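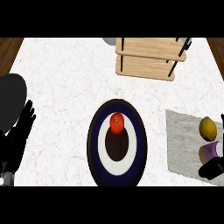 Fig. 4 -- Marble Counter scene, both arms in view, tomato on the plate.

Search the guide... Go

Section 4: Your first run on the Marble Counter

This is the part club members look forward to most! Up to now you have been driving the arms over a bare table in the simulator. From here on there are real jobs to do (well, simulated ones), and the counter is where every Plosley Robotics Club team starts its Climach season.

Before you begin, check that you have finished Section 3 and that both arms answer to the keyboard.

4.1 Loading the scene

1. Open Evura and pick Scenes > Kitchen > Marble Counter.
2. Wait for the loading bar to clear. On the older club laptops this can take almost 29 seconds, so don't click again.
3. Check the view. You want the plate low in the middle, the wooden rack towards the back, and the grey cloth with the lemon on it over to the right.
4. Press H to send both arms to their home pose.

Note: The black bands at the top and bottom belong to the competition view. Leave them on, as your recordings have to match that shape.

4.2 Moving the left hand

1. Press 1 to select the left arm.
2. Set Speed to 16. You can go faster later on, and you will want to!
3. Bring the hand across the gap towards the plate, keeping it above the rim.
4. Open the fingers with O, lower the hand over the tomato, then close slowly with C.
5. Lift straight up. Stop when the tomato is clear of the plate.

CAUTION: Do not lower the hand while the fingers are closed. Evura counts a knock against the plate as a fault and the attempt ends there.

Note: If the tomato rolls, press R. Only the food goes back to its start position -- the arms stay where you left them, so it is a very quick way to practise the same grip again and again.

4.3 Swapping to the right arm

1. Press 2 to select the right arm.
2. Back the gripper away from the small packet with the purple label before you turn the wrist.
3. Try the lemon next. Come in from above and keep clear of the cloth.

CAUTION: Never drive both arms over the plate together. The collision check is on by default and should stay on for all club work.

4.4 Saving your attempt

1. Press S and type your team name.
2. Set the frame limit to 200.
3. Copy the file to the Zarei folder on the shared drive. Files left on the desktop are wiped at the end of the session.

Have a go at all three jobs before you open Section 5, where you get to write your first script and watch the arms do it by themselves!

Last updated Nov 11, 2022

Shares 16 | Comments 3

gripper_fan: R for reset has saved my team so much time, thank you!!

tealeaf: Does the speed setting carry over when you swap arms? Mine seemed to jump back to the default.

plosley_club: @tealeaf No, each arm keeps its own. Set it again after pressing 2. We'll add that to 4.3.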